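## 3. Planning the purchase

Complete this section before you place an order for a Tukdale sorting station. It covers what to buy, what to budget for and what the room needs to have in place. Installation starts in section 4.

### 3.1 Work out the number of stations

1. Write down how many pieces you need sorted in an hour at your busiest time of day.
2. Divide that number by 300, the planning rate for one two-arm station handling mixed cutlery.
3. Round up to the next whole station.

**Note:** The planning rate assumes loose pieces laid in a single layer. If your cutlery arrives in heaps, allow for someone to spread it out, and put those hours in the operating budget.

### 3.2 Check the room

1. Measure the floor where the station will stand. Leave 2 metres clear on the operator side.
2. Find out what is already on the ceiling. Ducts, pipes and light bars limit where an overhead arm can be mounted.
3. Confirm there is a power circuit that serves only the station. An electrician's quote for a new circuit is usually good for one quarter, so don't ask for it too early.
4. Look at the windows. Strong daylight on polished metal confuses the camera, and blinds are cheaper than a second camera.

**Caution:** Do not hang an arm from a ceiling that has not been checked by a structural engineer. The Rudholm mounting kit does not include this check.

### 3.3 Set the budget

Enter these items on separate lines so they can be approved separately:

- arms and controllers
- grippers, including one spare for each arm
- table, stand and mounting kit
- bins
- freight and unpacking
- operator training (8 hours per person)
- yearly service plan

Freight is the line most often left blank. Arms ship in their own crates and need a loading dock or a tail-lift truck.

### 3.4 Choose table and bins

1. Pick a table top in one plain, dull colour. Patterned tops slow down picking.
2. Choose bins with a handle opening, so that staff can lift them out when full.

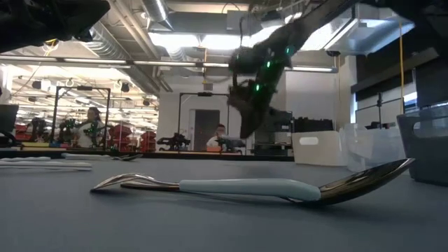 3. Order at least one spare bin for each bin position. Awasthi and Imeck both sell suitable sizes, and the two makes can be mixed on one station.
4. Keep long-handled utensils on a separate order line - they need deeper bins than forks and spoons.

### 3.5 Lead times

Allow 13 weeks from order to delivery for arms. Tables and bins come from stock. If you need the station running by June, have the order signed before the end of February.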